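We use cookies to remember your preferences. Accept | Manage settings
Print | E-mail

4. What the reports call a mark

4.1 The vocabulary of the ingoing report

The 123 condition reports supplied by Cludari, the larger of the two letting agencies in Brurby, were completed on a form last revised in June of a year the form does not give. Each room gets a line for walls, a line for ceiling, a line for floor coverings and a generous box for "other", in which most agents wrote nothing and one wrote "smells OK".

We pulled out every remark that concerned a painted wall and coded it by the noun used. There were 309 such remarks. "Mark" is the favourite by a long way, followed by "scuff", "chip" and "scratch". After these comes a tail of words that seem to have been chosen late in the afternoon: "blemish", "rub", "graze", "bit of something". Our second coder, Alfredo Malabanan, asked for a category called "weather" to hold an entry that described a lounge room wall as "patchy, clearing towards window". We declined, with regret, and put it under tone.

Agents rarely say where on the wall a mark is. Height is almost never given. This matters more than it sounds, as a horizontal rub at chair height and one at shoulder height suggest different histories, and a tribunal member trying to picture either one is left with "some marks to wall (minor)". The form has no diagram. It does have a colour field, and agents fill it in with enthusiasm. One grey-green hallway went through four reports as "grey", "sage", "blue" and "neutral", the last presumably by someone who had read the earlier three.

Photographs help, up to a point. A pale matte finish shows faint rubs well enough, but the reader still has to decide which of them deserve a noun. The wall in Figure 2 would pass as "some scuffs" under the Cludari form, and the horizontal streaks near its middle would probably share a line with the small white speck near the top, although a streak and a speck are separate things to anyone who has to paint over them.

Figure 2. Scuffed matte wall above a dark work surface, with a black wire basket. 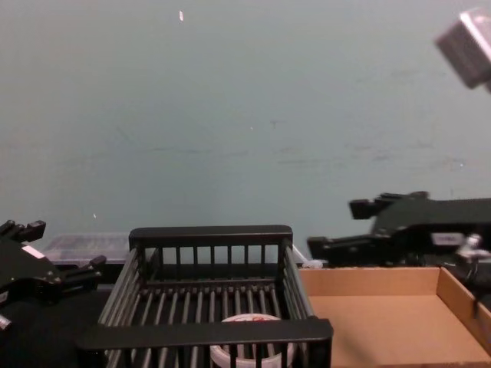 4.2 Fair wear and the problem of degree

Tenants are not liable for fair wear and tear, and everybody we interviewed agreed with this principle at once and then disagreed about every wall we showed them. We ran a small sorting exercise in which property managers and tenants placed wall photographs on a scale from 1 (as new) to 5 (needs repainting). Managers used the middle of the scale. Tenants used the ends. Asked about the gap, a manager of long standing told us that tenants were "optimistic people", and a tenant used a different word about managers that we have left out of the transcript.

Finish made a difference. Glossy walls were judged kindly because marks on them were assumed to wipe off. Matte walls were judged harshly for the opposite reason, even where the person judging had chosen matte paint at home. Flecks where the paint looked lighter than its surroundings caused the most argument. Some participants called them chips, which are damage, and others called them specks, which are hardly anything. A fleck can be called either without anyone telling a lie, and the bond can go either way on the choice.
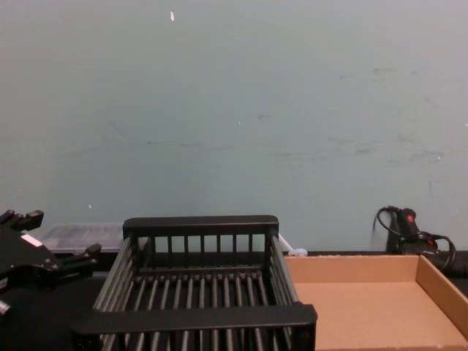 The same trouble turns up in the outgoing reports, where the agent has the ingoing one to hand and feels some duty to match it. In the Bălan Street units, "minor scuffs" at the start of a tenancy became "scuffs" at the end of it, and the missing adjective was later argued over at greater length than the wall. Dutov Court had a worse case. Its ingoing report said "walls fair", the outgoing one said "walls fair, see previous", and the previous one could not be found.

We do not think the agents are careless. They are given a line nine centimetres long and a property to finish before lunch. A form with room for height, extent and type of mark would take longer to fill in, and the two agents who tried our draft version said so with some feeling. They did, however, stop using "bit of something". The draft form and the coding guide are reproduced in Appendix B, along with the participants' sorting sheets, on which the comments in the margins have been left as written.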